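Looking After the Gripper on a Small Home Workshop Arm

Our little Vidari arm lives in the spare room and mostly picks up paper and cloth, so you would think it had an easy life. It doesn't! Soft things are hard on a gripper, and I've learned to give ours a going-over every November before the busy weeks, plus a quick wipe whenever I walk past with a rag in my hand.

Start with the power off and the fingers open as wide as they'll go. Wipe the inside faces with a barely damp cotton cloth, then a dry one. Skip the furniture polish, please (I tried it once and the paper slid out for days).
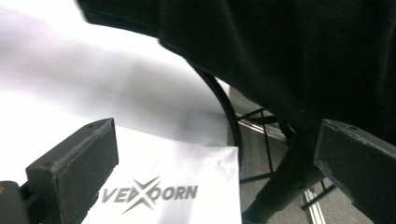
Finger ends take the worst of it, and they're the part I look at longest. A dark coating that has scuffed through to pale patches, like the end of the finger on the right, can still have plenty of use left in it, but run a fingernail over any chips. If the nail catches, so will your fabric. I take the burr down with 600 grit, very lightly, and vacuum up the dust before it gets into anything.

Next, the screws. Ours came from Steiner with a driver that fits nothing else in the house, so I keep it taped under the bench. Snug is enough. Do the left and the right in turn, a little at a time, and close the fingers on a scrap of card to see that they meet square.

Black cloth shows every speck of lint, and what's on the cloth ends up on the fingers sooner or later. A sticky roller over the fabric before you begin saves a lot of wiping afterward.

Our arm's counter stood at 3,614 grips when I last changed a finger. I write the number on the lid of the spares tin, with a pencil, and rub out the old one.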